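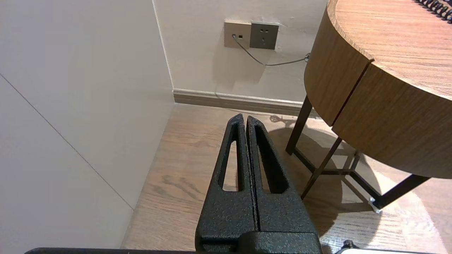
Chapter 14
Religious Establishment and State Neutrality

Chapter Outline
14.1 What establishment means
14.2 Forms of state support
14.3 Registration and legal personality
14.4 The Wudetti schools dispute
Key terms
Review problems

After reading this chapter, you should be able to define establishment in its formal and informal senses, separate financial support from symbolic support, and apply both distinctions to a dispute over public funding.

14.1 What establishment means

A religion is established when the state gives it a standing in law that other religions do not have. The standing may be set out in a constitution, in an ordinary statute, or in a treaty between the state and a religious body. It may carry large practical effects or almost none. A country can have an established church whose clergy receive no public money, and a country with no established church can pay the salaries of clergy from several traditions.

For this reason the term is used in two senses. Formal establishment refers to the legal text. Informal establishment refers to a pattern of treatment: which holidays close public offices, whose prayers open a legislative session, which marriages are recorded without a second civil ceremony. The two senses often overlap, and much confusion in public argument comes from moving between them without notice. A speaker who says that a country "has no state religion" is usually making a claim about formal establishment. A listener who disagrees is usually thinking of informal establishment. Both may be correct.

Neutrality is harder to define. Under one reading, a neutral state takes no account of religion at all when it writes its laws. Under another, a neutral state may take account of religion, provided that it treats each tradition on equal terms. We call the first reading formal neutrality and the second even-handed neutrality. A tax exemption open to every registered congregation fails the first test and may pass the second. Whether it passes depends on how registration works (Section 14.3).

A third reading, substantive neutrality, asks about effects. A law requiring all shops to close on the same day may never mention religion, but it places a heavier burden on owners whose day of rest falls elsewhere in the week. If the closing day is Sunday, an owner who also closes on Friday for worship loses a second day of trade. Supporters of substantive neutrality hold that the state must answer for this burden. Critics reply that every general law falls unevenly on someone, and that a court has no reliable way to decide which burdens count.

The case used in this chapter

Most sections return to a single case, a composite drawn up for teaching and set in the province of Wudetti. The province has 3 districts: Brurnura, Inard and Pereyra. Its constitution guarantees freedom of worship and names no official religion. Since the last school reform, the provincial ministry has paid part of the running costs of private schools, most of which are operated by religious bodies.

Elikem Osei, a parent in Inard, objects to the payments. In his petition he argues that money given to a religious school supports the teaching of religion, even when the grant is marked for heating or textbooks, because it frees the school's own funds for other uses. Nii Antwi, who directs a school in Pereyra, answers that the grant follows the pupil. In his view the ministry is buying instruction in mathematics and reading, and to refuse that purchase on the ground of the school's faith would itself be unequal treatment.

The dispute does not turn on the facts. Both men accept the same budget figures. They differ on which reading of neutrality the constitution requires, and the text of the constitution — like many real ones — does not say.

Before going on to Section 14.2, write down which reading each man relies on. Note also whether his argument would change if only one religious body in the province operated schools. Keep your notes; review problems 3 and 4 refer to them.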